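Is a high price to sales ratio always a red flag?
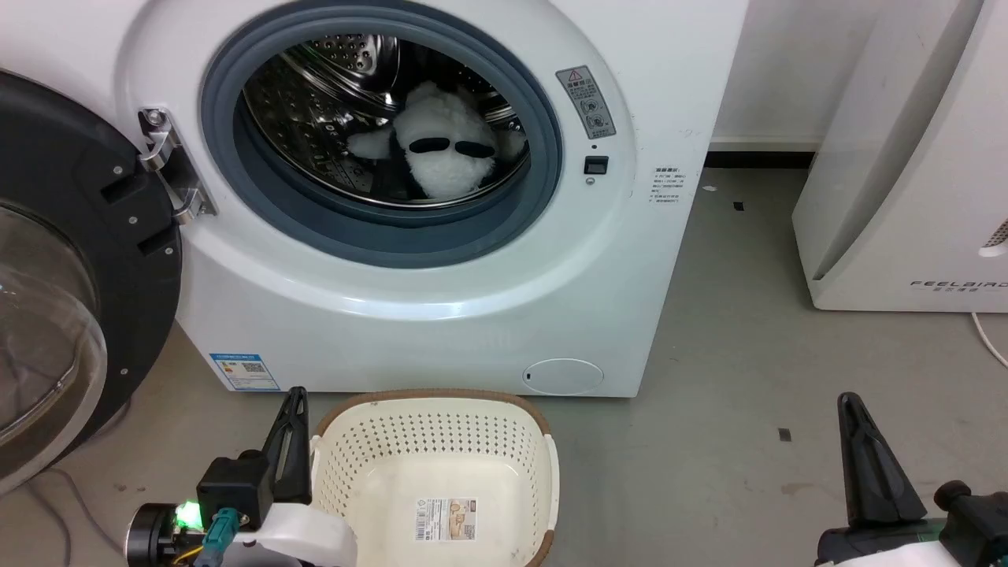 White front loader with the door open and a plush toy in the drum.

jinderport
14 June 2021
So I bought a little Parulis stock in September, my first ever single company – they make home appliances – and I just noticed it trades at 8 times sales. Dristum, same business, is at 4. Did I overpay? Revenue has been growing fast but I don't really know what's normal. I put in $1188, so I won't lose the house over it, I'd just like to understand it!

dankwa
Not always. Sales tell you nothing about what the company keeps. If Parulis has fatter margins than Dristum, or is growing a lot faster, a higher ratio can make sense. Pull up the last 4 annual reports and look at gross margin and share count next to revenue. I got burned once on a company whose sales doubled while it kept printing new shares, so my slice barely grew. Also check the debt – price to sales ignores it completely, and I'd want enterprise value to sales for anything that owns factories.

slowmoney
8 is crazy for washers. sell

parulis_holder
I own both and I'm keeping both. Don't forget to compare the ratio with the company's own past, too. Mine was higher when I bought.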